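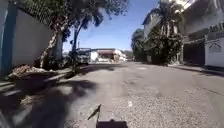

Zoila Montoya balaie devant chez elle depuis l'âge de neuf ans. Elle habite toujours le quartier de Guzmán, dans la maison de ses parents, et préside depuis trois ans l'association des riverains. Quand on lui parle de la rue, elle commence par les feuilles. « Les gens regardent les trous. Moi, je regarde le pied du mur. » Le long du grand mur blanc, sous l'arbre qui s'avance au-dessus de la chaussée, la terre et les feuilles sèches forment un petit tas qui déborde un peu sur le bord de la route. « Si on laisse ça jusqu'à la saison des pluies, l'eau reste sur la chaussée et le revêtement part avec. »

Le revêtement, c'est le sujet de Fredy Betancur, maçon à la retraite, qui nous rejoint avec une chaise pliante. Il a travaillé sur le chantier de la rue quand il avait vingt ans. Selon lui, la couche d'origine n'a jamais été refaite en entier. « On répare un morceau, puis celui d'à côté. Chaque pièce a son âge, ça se voit à la couleur. » Le gravillon qui se détache le gêne davantage que les rapiéçages. Il est tombé à vélo au mois de mai et en garde une cicatrice au coude, qu'il montre volontiers.

L'association a demandé un devis à l'entreprise Herstead pour 700 mètres de chaussée. La réponse est arrivée, le montant aussi, et le dossier attend à la mairie. « On nous a dit que c'était à l'étude », dit Zoila Montoya. Elle ne souhaite pas donner le chiffre tant que la mairie n'a pas répondu par écrit.

Reste la question de l'arbre. Une partie des habitants voudrait le faire tailler, à cause des feuilles et des racines. Elle s'y oppose. « L'après-midi, les gens marchent de ce côté-là, à l'ombre. En face il y a les palmiers, c'est joli, mais essayez d'attendre quelqu'un sous un palmier à deux heures. »

Fredy Betancur accepterait une taille légère, à condition qu'on ne touche pas au tronc. Ils en ont déjà discuté plusieurs fois et n'ont pas l'air pressés de conclure. La prochaine réunion des riverains se tiendra le 29/01/2022, chez Nayeli Salazar. Il faut apporter sa chaise.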